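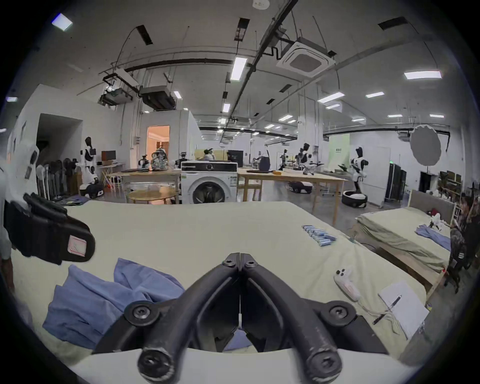
Light blue cloth on a pale green sheet

Search the archive Enter keywords Go

List: field-ops
Date: 2022-11-14
Subject: Re: Audio drifting ahead of picture on bonded link

> We had the Plaltine encoder out at Plindidska for the regional
> count, one camera, two presenters, six live hits over the evening.
> Lip sync was fine on the first hit. By the fourth, gallery said
> audio was early by up to 2 frames and getting worse. Power cycling
> the encoder cleared it, then it crept back.
>
> Camera was feeding SDI with embedded audio for the first hit only.
> After that we moved the presenter mics to the mixer and took the
> mixer output into the analog input on the encoder, so that we
> could give each presenter a separate level. Receiver is the Raptis
> rack at base. Has anyone seen this? Is it the network?

I don't think it is the network. If the link were dropping packets you would see both picture and sound suffer, and the receiver would hold them together by time stamp. A slow drift that resets on a power cycle points at two clocks.

In your first setup the audio was embedded, so it arrived locked to the video. Once you moved to the analog input, the encoder sampled audio on its own internal clock while the picture still ran on the camera's. On our unit the audio reference menu defaults to Internal. Change it to Follow Video, then restart the encode. The change does not take effect on a running stream, and the menu gives no warning of this.

We had the same fault in July on the Sukmont job. Steps that worked for us:

1. Set audio reference to Follow Video.
2. Stop and restart the encode.
3. Send a clapper or a sync flash for a minute before the first hit and have base note the offset.
4. Repeat step 3 after an hour. The offset should be the same.

Our fixed offset came out at 58 ms, audio early, and we dialed that in as a delay on the mixer. Yours will differ – it depends on the camera and on any processing in the path. Measure it.

If the second reading has moved, look at the receiver. The Raptis rack has to be locked to house reference. Ours had lost its reference after a cable was moved during a refit, and the only sign was an amber light on the rear panel. The log does record it, as code 109, but you have to turn on extended logging first.

The other way out is to go back to embedding. Take the mixer output into the camera's line inputs, one presenter per channel, and feed the encoder by SDI alone. You keep separate levels at the mixer and there is one less thing to set. The cost is an extra cable run to the camera, a nuisance if the operator is moving between positions.

Please post the firmware version from the encoder's status page. We are on build 2146 and I have not tested anything later.

Contact the list owner | Copyright field-ops list | Back to top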